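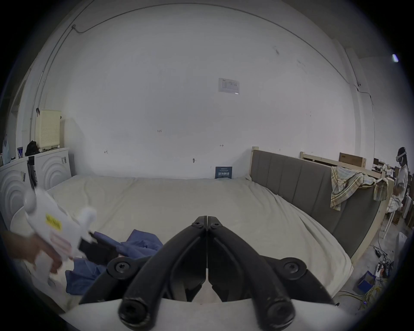 Mali Vaughan's view is that a robot should be taught the way you teach a teenager to make a bed: stand there, do it yourself, do it again, and keep your sighing to a minimum. We have tried to build a company on this, with mixed results in the sighing department.

Derker records people doing household chores so that robots can learn to do them too. Our demonstrators work with hand-held grippers, picking up cloths, pulling sheets straight and moving things from one sensible place to another. The gripper sees what a robot's hand would see. When a task calls for the robot itself to move, somebody drives it by remote control, and the recording gets made that way.

How we got here

We started in July with 2 grippers and a contract for folding dish towels. The plan was to spend a month on towels and then go on to something glamorous. We are still doing towels. Customers kept asking for more of them, in bigger sizes, and eventually somebody asked for a fitted sheet, which is how we lost most of that fall.

There are 17 of us now. A few came from robotics labs. Several came from hotel housekeeping, and they are better at this than the people from the labs, a fact they mention at lunch. We pay both groups on the same scale.

What we do all day

A session starts with a task card. The card says something like "pick up the cloth and place it on the bed," and then there is a discussion about what "place" means. After that the demonstrator does the job over and over, with the cloth starting somewhere new each time. Tidy demonstrations are easy to get and not very useful by themselves, so we also record the slips and recoveries: the corner that got away, the second grab, the sheet that came along with the cloth.

Our largest set so far is Rumomine, with 1,076 demonstrations of bedroom chores. Every one was watched from start to finish by a person before it went out. Nearly 8 hours of it is pillowcases. We offer this figure to applicants early in the interview.

Kozan is our remote-control program. The operator moves, the robot follows, and for the first morning everyone is terrible at it. New operators train on soft things until they stop reaching past what they want. Then they get a cup.

Bonska is the software that sorts it all out afterward. It lines up the recordings, flags the gaps and lets a reviewer throw out a take with one key. The key used to be next to the one for "approve." It has been moved.

How we like to work

We use ordinary furniture and ordinary bedding, and we don't iron anything first. A robot that can only manage a showroom isn't much help to a person with laundry.

Demonstrators take a break every hour, because a tired wrist teaches a robot to have a tired wrist. They can also reject their own takes without giving a reason. On Friday afternoons we stop recording and go through the week's worst ones together — attendance is good, and there is usually cake.

Working with us

If you have a robot that needs to learn a chore, send us the chore. A short written description is plenty, though a list of what counts as finished will save us both a phone call. We will tell you whether we can record it, how we would vary it and where we expect it to go wrong.

If you would like to be a demonstrator, no engineering background is needed. You should have steady hands and be able to fold the same towel all morning without taking it personally. Left-handers are especially welcome — our early sets lean right, and it shows.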